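Pluterano 60 Blackout Drape Panel

Reading time: 4 minutes

The Pluterano 60 is a flat-woven polyester drape panel for blocking light and dividing rooms. It is sold as a single finished panel with a sewn pole pocket at the top and a weighted hem at the bottom. Panels can be hung alone, overlapped on one pole, or joined edge to edge with the hook-and-loop strips supplied. The fabric is dyed black through its full thickness, so the cut edge and the reverse side match the face.

This page covers the current version. Panels bought before May have a narrower pole pocket and are described on their own sheet, which is packed with the older hardware kit. The two versions can hang side by side, but the hems will not line up unless the older panel is shimmed at the pole.

Fabric

The cloth is a matte weave with no surface coating. Older blackout cloths depend on a rubber or acrylic backing, and that backing cracks along the fold lines after repeated packing. The Pluterano cloth gets its density from a third yarn woven through the middle layer. It can be folded, rolled or stuffed into a bag without damage to the light block. Creases will show for a day or so after hanging and then drop out under the weight of the hem. In a dry room, a light mist of water on the reverse side speeds this up.

The weave is heavy enough to soften echo from a bare wall, but the panel is not an acoustic product and carries no sound rating. Customers who need a measured result should look at the Hordiienko quilted liner, which hangs behind the panel on the same pole.

Flame treatment is applied to the yarn before weaving and does not wash out. A certificate for the lot number sewn into the side seam can be requested by mail or through the order desk. Many halls ask for it in advance, so allow time for it to arrive.

Fullness

Drape can be hung flat or gathered. Flat hanging uses the least cloth and gives a plain wall, but any small error in the height of the pole shows as a diagonal pull. Gathered hanging hides these errors and closes the small gaps where panels meet. For most rooms we suggest 60 percent fullness, meaning that the total width of cloth is 1.6 times the width of the run. At this figure the folds are shallow and fairly even.

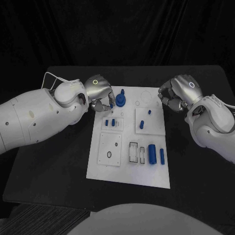
Higher fullness gives deeper folds and a darker look under side light. It also adds weight to the pole, and this has to be worked out before the uprights are chosen. Add up the weight of all panels on a span, add the pole itself, and compare the total with the limit printed on the upright. Do not count the base plates toward this limit. They hold the upright in place – they do not make it any stiffer.

Spread the gathers by hand from the center of the span outward. Pushing the cloth from one end bunches it at the far upright and leaves the first part of the run almost flat.

Hardware

The pole pocket accepts the standard Romlow telescoping pole in both diameters. The pocket is open at both ends and has a reinforced slot at the midpoint, so a center support can be fitted without cutting the cloth. The pole must be wiped clean before it is threaded. Aluminum dust leaves a gray line along the top of the pocket that is hard to remove.

Each panel ships with:

– 2 hook-and-loop joining strips
– one storage bag with a drawstring
– one printed care sheet

Poles, uprights and base plates are sold separately. Where the drape stands in front of a doorway or an air vent, use the wide base plate. Moving air pushes a black drape out like a sail, and the narrow plate can walk across a smooth floor over the course of a day.

Hem and floor contact

The hem holds a continuous chain weight in its own sleeve. The sleeve closes with a zipper at one end so the chain can be pulled before washing. Set the pole so the hem clears the floor by the thickness of a coin. A hem that rests on carpet collects lint and takes the strain off the folds, which then lose their shape from the bottom up. On hard floors the drape may be allowed to touch if a light seal is needed, provided the floor is clean.

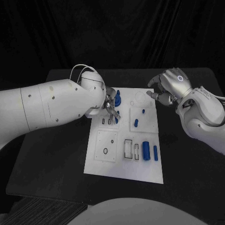
Care

Shake the panel outdoors or vacuum it with a brush head on low suction. Remove the chain, then wash cold with a small amount of plain liquid soap. Do not use softener, as it leaves a film that holds dust and can interfere with the flame treatment test. Hang to dry at full length. Tumble drying on low heat will not harm the cloth but sets creases that take longer to fall out.

Chalk and plaster dust should be brushed off dry before any water is used. Candle wax can be lifted with ice and a plastic scraper. Adhesive from tape is the most common cause of returned panels, and we do not accept returns for it. Use the joining strips or a clamp.

Service life

A sample panel is opened and closed on a test track for 800 cycles and then checked against a light meter. The lot is passed if the reading has not changed. The test covers the cloth and the pocket seam only. Zippers and joining strips are wear parts and can be bought through the Pesumness spares list.

Comments

Attila Jakab
We run the older panels and the new ones on the same pole. The shim advice works, but use something that grips. Ours slid down the upright until we wrapped it with a strip of bicycle inner tube.

Ayantu Yimer
Does the quilted liner need its own pocket slot, or does it share the center support with the drape?

Order desk
It shares the support. Thread the liner first, then the drape, and line up both slots before raising the pole.

Ayantu Yimer
Thank you. It would help to have that on the care sheet.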